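Every August somebody writes a column asking whether the long bike race has had its day. I have read enough of them now to want to write the other one.

My subject is the multi-day amateur stage race, the kind with six or seven mornings on the bike and a cheap bed in between. The one I know best finishes in Immont, and I have ridden it twice and worked at it more often than that. It is slow to watch and awkward to follow. I think it is still the best thing in amateur cycling. 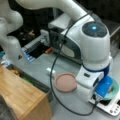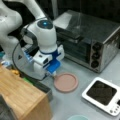
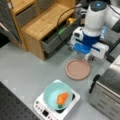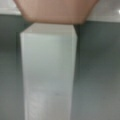

*The robot arm over the bowl, over the pink dish and by the plate; last, the pale upright box.*

The case against stage racing is easy to make. A one-day race asks for one free day. A stage race asks for a week of vacation, a patient family and a car full of spare wheels. Most of the riding is dull. On the flat stages three people go up the road in the first half hour, the rest of us let them go, and we catch them before the finish or we don't. My brother-in-law came to see stage two last time and asked me when it was going to start. The field had gone past him already.

Then there are the short formats. The Jukitix series runs its races on a closed loop after work. You can be home by nine in the evening. You see the riders every 2 minutes, there is music, and the result is settled by a sprint that anyone can follow. I like these races. I have taken my kids to them, and they ask to go back, something they have never said about standing on a hill in the rain to watch a group of strangers ride by.

What I don't accept is the idea that one replaces the other. They test different things. A race on a short loop tells you who is fastest that night and who is brave in a corner. A stage race tells you who slept, who ate enough on the third afternoon, who lost their temper with a teammate and had to ride beside him the next day anyway. You can win the Jukitix final with good legs and no friends. I have never seen that work in Immont.

The stage people talk about is the fifth, over the Chukwu climb. It is 182 kilometers long, and the organizers have been asked for years to cut it. The argument is that fewer people would drop out and more would enter. That may be right. But the climb comes at the end of the stage, and it matters because of how much road comes before it. If you put the same hill after an hour of riding, you get a hill climb. The strong climbers would win it, as they do everywhere else, and the heavier riders would have no way to wear them down first.

Pirmin Fankhauser is the rider I would point to. He was never a good climber, and he would tell you so. The year he finished second overall, he was outside the top thirty after the first mountain day. He spent the next two stages riding at the front into a crosswind, and he kept doing it when it looked like a waste of energy. By the time the race got to Chukwu the lighter riders were worn out and he was only tired. He lost the race on the last morning to a puncture and a slow wheel change. I was holding the wheel, so I remember it well.

A race like that doesn't fit into a highlight clip. If you only saw the puncture, you would think it was bad luck. If you had followed the week, you would know he had left himself no time to spare because of a mistake on the opening day, when he stopped for a jacket and missed the split. Everything in a stage race is connected to something that happened earlier. People who enjoy it enjoy that part most, and it takes days to build up.

I do have complaints. The neutral start through Amwood is too long and too fast, and there will be a bad crash there if it isn't changed. The entry limit of 200 is too high for the roads in the second half of the week. The prize list is top-heavy, and I would rather see money go to the riders in the middle, who pay the same fee and keep the race alive. The time cut should be more generous on the hard days. A rider who has fought through four stages and comes in ten minutes late on the fifth should be allowed to start the sixth.

The crowds are also smaller than people like to claim. I have heard it said that up to 1000 turn out for the last stage. I have stood at that finish line, and I'd like to know where they were. Most of the spectators are related to someone in the race. I don't see that as a failure. Amateur sport is mostly watched by families, and a stage race gives them a reason to stay in the same small towns for a week, eat in the same two restaurants and get to know each other.

So keep the short races, and give them the good evening slots. They bring in new riders, and some of those riders will get curious about the longer ones. All I ask is that the organizers in Immont stop apologizing for the length of theirs. Fix the start in Amwood, lower the entry limit, and leave the fifth stage alone. I have already put in for the week off.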